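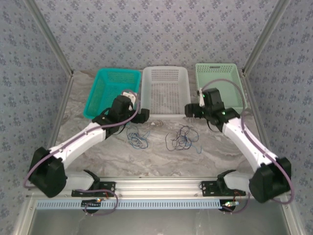
Three baskets at the back of the table

Skarkel, the Kavlow reprints: which order do you read?

bkadlec
I have now finished the first 15 issues of Skarkel in the Kavlow reprint and I would like to ask the older readers something. In issue 6 Wada leaves Plustholm by the night ferry and says goodbye to her brother on the quay. In issue 9 she is again in Plustholm, in her old flat, and the brother speaks to her as if they had not seen each other since childhood. I read both issues two times and I did not find any page which explains it. Is there a missing story, or did the writer simply forget?

I must say that I enjoy the series very much, also with this hole in it. The ferry chapter has almost no words and I think it is the best thing in the book.

hollis_b
There's a missing story. The ferry chapter was drawn much later, for the winter special, and Kavlow slotted it in where it falls on the calendar. Read 6 after 11 and it all makes sense. My brother Tobias has the original run and the special isn't in it at all.

dcastellanos
Sorry, but no. Reading 6 after 11 breaks the lighthouse plot, as she has the brass key on the ferry and she gives it away in 10. I'd leave it where Kavlow put it.

hollis_b
She has A key. You never see the tag.

dcastellanos
You see it on the last page, third panel, in her left hand. Same notch.

bkadlec
Thank you both. I looked at the panel with a magnifying glass and there is a notch, but in my copy the printing is very dark there – it could be also a shadow of the thumb. The colours in the reprint are in general darker than I expected. The harbour at night is nearly one black area, and the small figures on the deck are lost in it. 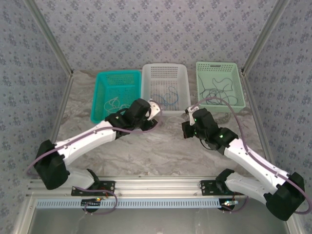
I compared it with the two pages which are shown in the back of issue 12 in black and white, and there one can see the ropes, the rain and even the faces of the passengers. So I ask myself if the new colouring was done without the artist. Does somebody know?

rafferty_w
New colouring, yes. It says so in tiny letters inside the back cover of every reprint. I don't mind it as much as other people here do. The old colours were very flat, and Wada's coat changed from green to brown whenever it liked.

dcastellanos
The coat was the charm of it.

tobias_baptiste
Hollis told me I'm being quoted. For the record, my set stops at 27 and I'm missing two in the middle, so I can't swear the special wasn't bound into one of those. I also think Dolores is right about the key.

hollis_b
Traitor.

bkadlec
I have now read 6 again, this time after 11. For me the goodbye is stronger in this place, because the reader already knows the brother. But the key disturbs me, now that I have been told of it. I will order the next volume in December and continue in the printed order. If somebody wishes to sell the winter special in any condition, please write me a message. Torn covers are no problem.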